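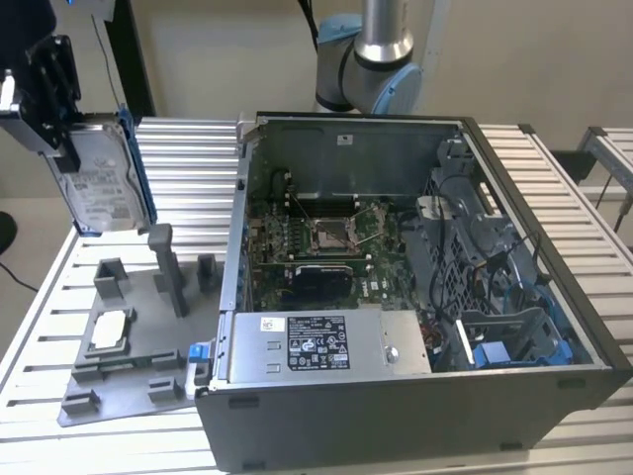 6. Recording a disassembly sequence

6.1 Section 5 left you with two calibrated arms and, with luck, the same number of fingers you started with. What follows covers the recording of demonstrations for the Umby method, in which the policy learns from whole sequences and is never told where one step stops and the next starts. It has to work that out for itself, as did most of us.

6.2 Before each session:

1. Disconnect the tower from the mains. Lay it on its side on the slats and take off the side panel.
2. Put the fixture to the left of the tower. Check that it sits flat.
3. Home both arms from the Utanus console. Wait for the second beep. The first beep means nothing and we have asked for it to be removed.
4. Type a run name. "test", "test2" and "test_final_really" are already taken.

CAUTION: Keep hands out of the case while either arm is live. The stop button works, but it works after you press it.

6.3 Recording:

1. Press Record, then count to three before you move anything. The still part at the start is used to line up the two arms' clocks.
2. Guide the arm slowly. If you fumble, recover and carry on. Fumbles are kept.
3. Press Stop only when the gripper is clear of the case.

NOTE: Thaddäus Gruber's first 200 runs were flawless and nearly useless. A policy trained on them had never seen a mistake and met its own with complete surprise. The present set of 555 runs includes plenty of bad grasps and does far better on drives.
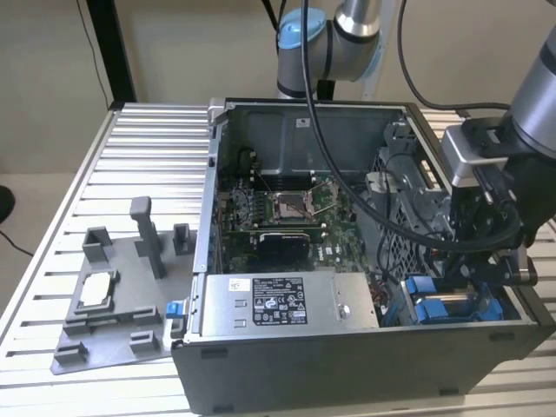
Drive removal is the longest part of the sequence and the one where the method earns its keep. The caddies differ a little in how they grip, and a fixed script tends to pull at the wrong angle and then pull harder. Bring the fingers down towards the drive bays at the lower right, where the blue handles give the wrist camera something bright to find. Watch the black cable looped around the gripper as you go, and leave it enough slack for the wrist to turn.

6.4 If a run goes wrong:

1. Dropped part: keep recording for 8 seconds, then stop. Tag the run "drop".
2. Arm fault: press Stop and tag it "fault". Do not tag it with your opinion of the arm.
3. Snagged cable: hit the stop button, free the cable by hand, begin a new run.

NOTE: Runs left untagged by Friday are thrown away by the Fivance upload script, which has no sense of humour and no undo.

Related items
Calibrating two arms on one table
Zwahlen gripper: changing the finger pads
Tagging rules, November revision
Umby training settings
Known faults and the first beep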